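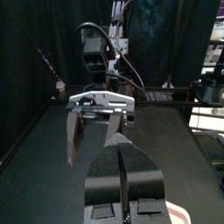

Oona Oksanen replied:
A dark table is lovely for exactly one evening, and then the daylight comes in sideways and you see every crumb you ever dropped. I've had mine going on six years and I would still pick it again, so please don't read this as a complaint. But if you're asking whether to go dark for a work table in a room with a big window, my advice is to put your hand flat on the sample at the store, take it away, and look at it from low down. Whatever you see then is what you'll be looking at every morning.

karppinen_e
Thank you Oona, that's a good test and I wish I'd known it before I started this thread! To answer the questions from the first page: the top I have now is dark, it gets used every day, and I'm trying to decide whether to get the same again for the second bench or go lighter. The quote from the shop in Judport was 812 for a dark one, delivered, and the pale one was a little less. My wife likes the dark. I like the dark too, when I've just wiped it.
Eino Karppinen

pepperbox
Go lighter. I know I say this in every table thread, but a black screw on a black table is gone forever. I spent most of a Sunday on my knees with a flashlight looking for one that was sitting right in front of me the whole time.

Oona Oksanen
Pepperbox, on a pale table you'd lose the white ones though. I do a lot of sewing and mending on mine, and pale thread and pearl buttons stand out so nicely against the dark that I've stopped wearing my second pair of glasses. It does depend what you're handling. Navy thread, now, that's another story, and for that I lay down an old pillowcase.

mill_lane_mags
Another vote for dark, with the pillowcase, or in my case a tea towel. What I'd add is please be careful what you clean it with. I used one of those sprays with a shine in it and got a sort of rainbow smear that took me two weeks to get off. Plain warm water, the tiniest drop of dish soap, a cloth you've wrung out really hard, and then a dry cloth right behind it. Go the long way of the table, all in one direction, and don't do circles (circles are where the streaks come from).

pepperbox
I do circles and have no streaks.

mill_lane_mags
You have a white table, dear!

karppinen_e
Ha – she's got you there. Mags, do you find matte is better than satin? The Judport people have both, and they let me take home a piece of each, but they're so small I can't tell much from them.

mill_lane_mags
Matte for glare, satin for wiping. My sister in Bevville has matte and it's restful to sit at, especially with a lamp on, but it holds on to finger marks near the front edge where everybody leans. I have satin and I've moved my lamp over to the left so it doesn't shine back at me. I wouldn't trade, and neither would she, so that's no help to you at all.

Noston_Pete
Coming at this from the other side, I sold my dark table in September and I don't miss it. Dust, dust, dust. We're on an unpaved road and I was wiping it before breakfast and again after lunch. If your room is closed up most of the time you may do fine, but I'd want to know about the windows before telling anybody to spend that kind of money.

karppinen_e
Windows are on the north side and mostly shut, Pete, and the road is paved, so I might be luckier than you were. I think I'm leaning toward the same dark again, in satin this time, and I'll try the lamp on the left. I'll call the shop on Friday and ask whether they can round the front corners a bit, as I've caught my hip on the old one more often than I care to admit.

Oona Oksanen
Do ask about the corners! And get them to leave you the offcut if there is one. Mine has been under the kettle ever since.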